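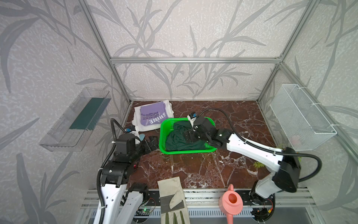

**Shabani Shirima**

Every December my feed fills up with people telling me the laundry is solved. I've folded for a living (hotel linens, then a wash-and-fold counter), so let me be a grump about this for a few posts.

---

Look at what a shirt is to a machine. In a basket it's a lump. No collar, no hem, no front. Your hands find the shoulder seam by feel before your eyes do. A gripper with two stiff fingers gets whatever bit of cloth it happens to close on.

---

And the basket has a rim. People forget the rim. Go in too high and you pinch air, too low and you've got plastic. I used to catch my knuckles on ours and I had the advantage of knuckles.

---

The purple one folded up at the back with SHINE on it, fine, that's a tidy fold. I'd still want to know how long it took and who did it. A folded shirt on a table tells you a folded shirt is on a table.

---

At the counter we did 32 pounds an hour on a good shift. Mixed load: tees, socks, somebody's fitted sheet. I have never seen a robot folding video with a fitted sheet in it. Send me one and I'll delete this thread.

---

Two arms do make sense to me, I'll give them that. One-armed folding is a party trick. You need one hand to hold a corner while the other goes looking for its partner.
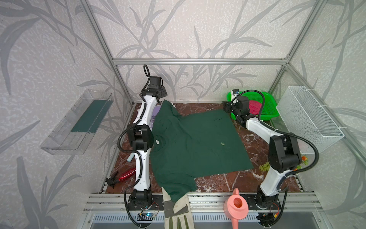

*Dark green tee, spread out. One gripper on the top edge, the other over by the basket.*

---

OK so this is the part I respect. Getting a tee opened out this far is most of the job. The folding after that is three moves and a kid can learn it.

---

But look at the front. A sleeve and the hem are hanging down toward the edge, over a work glove. If I'd handed that to my old supervisor she'd have handed it right back. Fold it from there and you get a lopsided packet that falls open in the drawer.

---

There are also little specks on the cloth. You or I would give it a shake without even deciding to. Does the machine know a speck from a pattern? Does it care? I'd want that answered before it goes near anybody's black pants.

---

Someone will reply with Lustetti. Yes, I watched the Lustetti demo. It was sped up 24 times, it says so in small gray type in the corner, and it was the same towel over and over.

---

Someone else will say Flerus is taking deposits. Flerus wants $945 down for a thing with no ship date. I could get my wash-and-fold done for most of a year on that, and it comes back in a bag with the socks paired.

---

Where I think it could work sooner: shops with one product. A print shop folding the same tee all day, same size, flat off the belt. Nothing gets fished out of a basket. My cousin packs at a place like that and says they'd take a slow machine if it ran overnight without somebody babysitting it.

---

At home, no. Not yet. My basket has a bra hooked onto a sweater and a sock inside a pillowcase. Come back to me when it can do the sock.

---

Replies are open, but if you sell these things please say so up front.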